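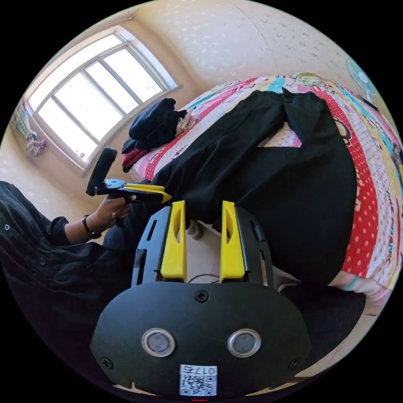 Most bedroom dust comes from textiles, and a fixed order of work keeps it from settling twice on the same surface. Open the window first, then strip all layers and leave the mattress bare while the high surfaces are done. Small items left standing near the bed, such as a white cylinder the size of a pill bottle or smaller, go into a tray before any sheet is pulled. A thin dark wire is easy to catch in a fold of fabric, so unplug cords and coil them at the same time.

Order of work

Start at the ceiling corners and finish at the floor. Use a barely damp cloth on the headboard and rails. A dry cloth moves dust; a soaked one leaves streaks and can raise the grain on bare wood. Rinse the cloth after each side of the bed.

Mattress

Vacuum with the upholstery head at low suction, in overlapping passes, seams last. For odor, sift baking soda over the surface, wait 4 hours, and vacuum again. Do not use the soda on a mattress that is still damp from spot cleaning - it cakes in the quilting and takes a stiff brush to get out.

Rotate head to foot every 3 months. Flip only if the maker allows it. Many newer mattresses have a single sleeping side.

Stains

Blot with cold water and a drop of dish soap. Work from the outer edge of the mark toward the center. Hot water sets blood and sweat. Aim a fan across the spot, and leave the bed unmade until the fabric is dry to the touch on both sides of the seam.

Slats and bolts

Loosen nothing until the mattress is off. Check each slat for cracks near the screw holes, then tighten the frame bolts a quarter turn at a time, alternating corners. A squeak that remains is usually wood on wood. Rub candle wax on the contact points, or fit felt strips.

Pillows

Wash two at a time to balance the drum. Dry on low for 10 minutes past the point where they feel done - the core holds water longer than the cover.

Slat notes by Lyle Lindgren. Page last checked 31st October.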